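Home-built parallel gripper opens fine but the pads toe in when it closes

Posted in Shop Automation > Grippers and End Effectors
643 views

Heriberto Cusi

I'm building a two-finger gripper for a small arm I keep on a bench in the garage. Each finger runs on an outer link and an inner link, so it should be a parallelogram and the pads should stay parallel the whole way. The links are printed in PETG. The pivots are M3 shoulder screws running straight in the plastic, no bushings. One servo drives both sides through a pair of meshed gears in the body.

Fully open, the pads look parallel. As it closes they start to toe in, so the tips touch first and there is a gap at the base of the pads. On a thin part like a ruler it only holds with the last bit of the tips, and the part swings. On a block 73 mm wide it holds well.

Things I have already done:

Reprinted the outer links at 100 percent infill. No change.
Tightened all the shoulder screws. It got stiff and the servo started to buzz, so I backed them off again.
Swapped the servo for a Nerkgate with more torque. It squeezes harder and the toe-in got worse.

I drew the whole thing in Culludard from a sketch. I did not start from anyone's files. I can move it in the software and I think the toe-in is there too, but it is hard to tell by eye. Is this slop in the pivots or did I get the geometry wrong? I would like to know before I print another set, which takes most of a night on my printer.

The arm controller is a Wondo board, but I don't think that matters for this.

Vichien Jitpraphai

Sounds like slop. Printed holes are never round. Put brass bushings in all the pivots and use better screws. I had the same thing on a claw I made and bushings fixed most of it. You could also glue some rubber on the pads, that hides a lot.

Heriberto Cusi

I can try bushings. The rubber I already have on there, 2 mm silicone sheet. It helps with the ruler but it still swings.

Ruth Benavides

You may have both problems, and you can separate them without printing anything.

First the slop. Turn the servo off and hold the body in a vise. With the gripper half open, push one fingertip toward the other with your thumb, then pull it back. Watch the pad. If it rocks before the linkage starts to move, that is play in the pivots. Then do the same with the finger pushed sideways, up and down. If it only rocks in one direction, look at the hole that is worn in that direction. Mine are usually the ones at the body end, where the load is.

Now the geometry. For the pad to stay parallel, two pairs of distances have to match. The outer link and the inner link must be the same length, center of pivot to center of pivot. The spacing between the two pivots on the body must be the same as the spacing between the two pivots on the finger base. People get the first pair right and forget the second. If the finger base spacing is shorter than the body spacing, the pad rotates as the links swing, and it can look fine at one end of the travel and wrong at the other. That matches what you describe.

Measure it with calipers on the real parts. Put a screw in each hole, measure across the outsides of two screws, and subtract one screw diameter. Do this for both links and both spacings on each side. If your body spacing is 8 mm more or less than the finger spacing, no bushing will save you. Even a small mismatch shows up, and the closer the two pivots are to each other the more it shows.

More torque making it worse fits with slop or flex, so I would not rule that out either.

Abelardo Henao

Ruth has it right on the pivot spacing. What helped me was building the linkage in a simulator before cutting anything, with rigid links and no play at all. If the pads tip there, it is geometry and you can leave the printer alone. I use Salazar for this because it takes the joint positions as plain numbers. 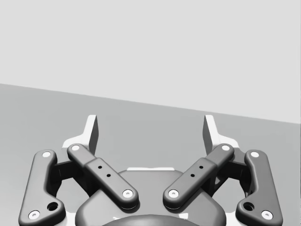 Pad angle is hard to judge from the front, and harder from the side where one finger hides the other. I put the view behind the body and slightly above, looking out along the fingers toward the tips. From there both sides are in view together. Each side has four pivots, and on this model they have white caps against dark links, so the centers are easy to pick out. Do the same in your drawing: give every pivot a bright color and everything else a dark one. The outer links run nearly straight up the sides here and the inner ones lean in toward the middle of the body, so you can't judge by the outline of the links. Draw a line from pivot center to pivot center and compare those. A bar can be curved or fat anywhere along its length and it makes no difference, only the centers count.

Step the joint from open to closed and write down the angle of one pad at each step. I do 7 steps. If the angle stays the same all the way and your real one still toes in, go fix the pivots.

One thing to watch: these loops are closed, and some simulators don't like that. You may have to leave one pivot free and tie it back with a constraint. If the constraint is soft, it will stretch and give you toe-in that isn't real. Check that the gap at that pivot stays at zero while it moves.

Heriberto Cusi

Measured the parts tonight. The links match each other. The spacing on the body is 22.0 and on the finger base it is 20.5. I had moved the hole on the finger base to clear a screw head and forgot about it. The rocking test also shows play at the lower pivots, more on the left.

I'll move the hole back, use a flat head screw there, and order bushings for the body end only. Will print a new pair of finger bases first and see how it closes with just that change.

Ruth Benavides

Good. Ream the holes after printing, don't drill them. A drill grabs in PETG and pulls the hole off center.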